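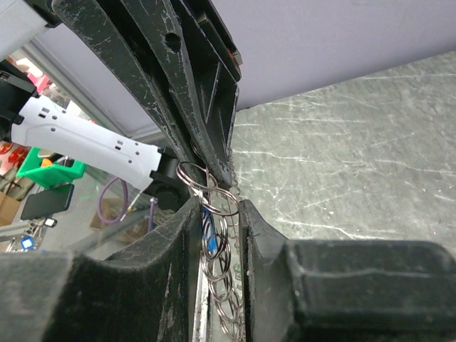 **Leokadia Rutkowska**
*13 May 2020*

Notes from the Kanier open day at Statudport, as I said I'd write them up. I spent most of my time at the bench in room 1405, where a pair of arms was working on small metal rings. Questions welcome, but I didn't get a data sheet and I'm not going to guess at figures.

The setup is two arms on one aluminium rail along the front edge of the bench, facing a plain pale back wall. Fingers pinch from both sides. The task on the day was to take hold of a chain of split rings, let the other arm come in, and separate the end ring from the rest.

Observations, in no particular order:

- Split rings are a nasty part. They nest, they spin on each other, and a ring that is held firmly at one point is still free to swing about that point.
- The approach was slow. When two sets of fingers are working that close together there is very little room for either to come in at a different angle.
- Approach angle seemed to matter more than grip force. The operator changed the angle between attempts several times. I only heard force mentioned when someone asked.
- The fingers are well scuffed. I'd want to know the replacement interval before anything else.

I asked whether the arm was following a taught path or correcting from a camera. The answer was "both, depending on the stage", and I couldn't get a clearer one.

---

**dowelpin**

Were they separating the rings completely or just picking the chain up? Those are very different jobs. Anyone can pick up a chain.

---

**Leokadia Rutkowska**

Both were attempted. Picking up was reliable on the runs I watched. Separating was mixed. On one run the end ring turned in the fingers and the operator stopped it there. On another it was partly threaded off and then went back on when the second arm let go. I saw one clean separation before lunch and didn't stay for the whole afternoon session.

---

**m_tarrant**

I went to the December one and the bench was doing soft pouches then, so this is a step up in difficulty. Did they let you near it? In December there was tape on the floor and a man who was very keen on the tape.

---

**Leokadia Rutkowska**

Yes, in groups, once the motors were off. There were 19 of us in mine, which is too many for one bench, and I mostly saw shoulders for the first part. After that people drifted off to the conveyor hall and I had a decent view.

Cable routing first, as somebody always asks. The purple cables leave the wrist in a big loose loop and run back along the arm. It keeps strain off the wrist, but a loop that size has to go somewhere when the two arms cross. I'd have it clipped down. The electronics are under the rail behind a clear panel, and the wiring in there is what I would call development standard.

There was also a small rack on the bench with markers and so on, plus a couple of staplers underneath it. I took those to belong to other tasks and didn't ask. 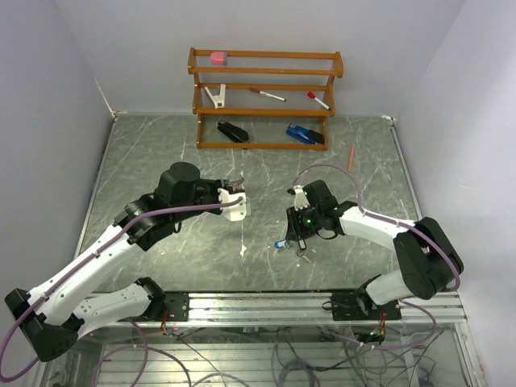 **Roman Kołodziej**

I have to disagree with the point about approach angle. I was in the morning group and I think you are giving the angle credit for something that is really finger geometry. A narrow tip on a round wire is a line contact at best. The ring will rotate about that line whatever angle you arrive at. Change the tip to one with a shallow groove and most of the trouble goes away. We did the same on retaining clips three years ago, by hand-filing a pair of fingers, and it took an afternoon.

Also, a task like this has a perfectly good existing solution. You feed split rings from a bowl, one at a time, and they never get linked to each other in the first place. I don't see what two arms are for.

---

**dowelpin**

Agree with Roman on the bowl. If the rings arrive in a chain, somebody upstream made a chain.

---

**m_tarrant**

Sometimes the somebody upstream is your customer. We get returned key sets in exactly that state and a person sits and undoes them. Her thumbnails are a recurring subject at the safety meeting. I would look at a machine that did it badly, provided it did it all night.

---

**Leokadia Rutkowska**

Roman, I accept the line contact. A groove helps when you know the wire diameter. With mixed rings you either size the groove for the largest and lose the small ones, or you change fingers. The operator's argument was that they want one set of fingers for everything on the bench. I think that is a poor constraint for production and a reasonable one for a demonstration.

Your filing result was on clips, which have a flat on them. I'd be interested to hear if you have tried it on a plain round section.

On timing, I didn't run a stopwatch. It was much slower than a person. Anyone planning around it should assume so until Kanier publish something.

What the second arm does is hold tension. With one arm the chain just follows the gripper about. With two you can fix one side and work on the other, and for the last part of the move the tips from both sides end up at practically the same point.
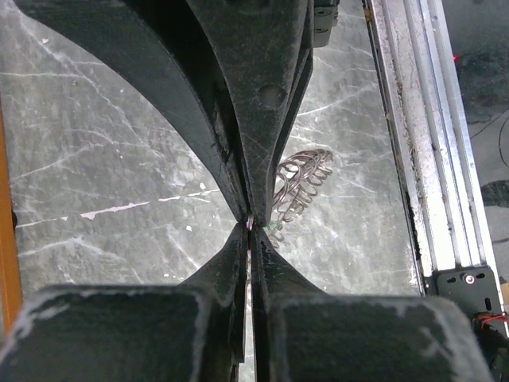
The risk is finger-to-finger contact. I asked how they detect it and was told motor current, with a threshold set per task. On stiff steel that threshold has to be fairly high or the spring of the ring itself will trip it, and by then the tips have already met. I'd like to see what the tips look like after more than 1000 cycles of that. They could not tell me, and I don't hold it against them for an open day.

Bench surface is scratched all over, so if you want your parts cosmetically clean, plan on a mat.

---

**Roman Kołodziej**

No, not on plain round section. Fair point. I'll see if I still have the filed pair and try it on a key ring. I maintain that a groove for the middle of the range would beat what they are using.

Current threshold alone would not get past our safety people.

---

**kanier_sales**

Hello all, I look after Sales for the northern region and was on the front desk that day. Finger sets are a customer item and can be supplied with grooves. I can't comment on task rates in a thread. If you send a message with your part and your name I will pass it to the applications bench.

---

**dowelpin**

Can you comment on the replacement interval?

---

**kanier_sales**

It depends on the part. I will ask.

---

**Leokadia Rutkowska**

Please post the answer in the thread when you have it. The User section has had the same question open since December. I'll add my notes on the conveyor hall separately, as they're longer and mostly concern guarding.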